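Foreign supplier wants to switch our invoices from dollars to local currency - who carries the risk?

Posted in: Trade and Foreign Investment
10 September 2023

Hadton

We import molded plastic household goods from one factory overseas. The contract is priced in US dollars, payment due 31 days after the bill of lading date. In August the factory asked to move to its own currency and offered 2 percent off the list price in return. Their central bank has been loosening and the currency has dropped nearly 10 percent against the dollar this year, so on paper we gain twice. My bank quotes forwards but wants a deposit. Is the discount worth taking, and what should the contract say?

Clotilde Gilbert

The discount and the exchange rate need to be looked at separately. With dollar invoices, the factory carries the currency risk between order and payment. With local invoices, you do. The drop so far this year tells you very little about the next 31 days, and a managed currency can move in one step after a policy announcement.

Get a forward quote for the actual payment date and convert the discounted price at that rate. Add the cost of having the deposit tied up. If the total is still below the current dollar price, the offer is worth something. If the forward rate already includes a premium against you, the discount may be gone.
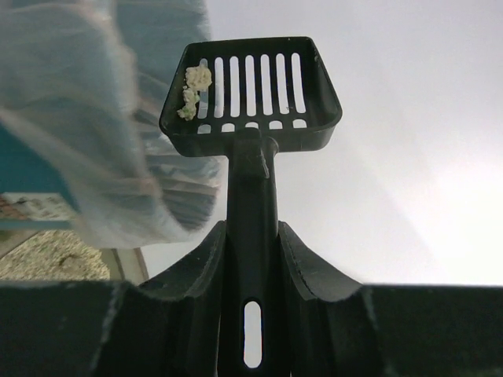

Cost structure matters as well, and you should ask the factory for a breakdown by input. Resin is usually bought at prices that follow the dollar, while labor, power and tooling are paid locally. For a simple piece such as a dark plastic scoop with a slotted basket and a long narrow handle, resin can be a large part of the unit cost, so a weaker local currency raises the factory's costs and it will probably come back for a price increase. Fix the local price for a stated period, or write in a resin adjustment with a named index and a cap.

Also check that your bank can settle in that currency directly. Some convert twice and charge a spread each time.

Pronurari

Take the 2 percent. Currency is falling, you win.

Jayasinghe

I would not do it on that basis. We switched a furniture account the same way and the rate went against us inside 14 days. A split worked better - half of each invoice in dollars, half in local, with a band. Outside the band, both sides share the difference. Put the source of the reference rate and the time of day in the contract, otherwise you will argue over it.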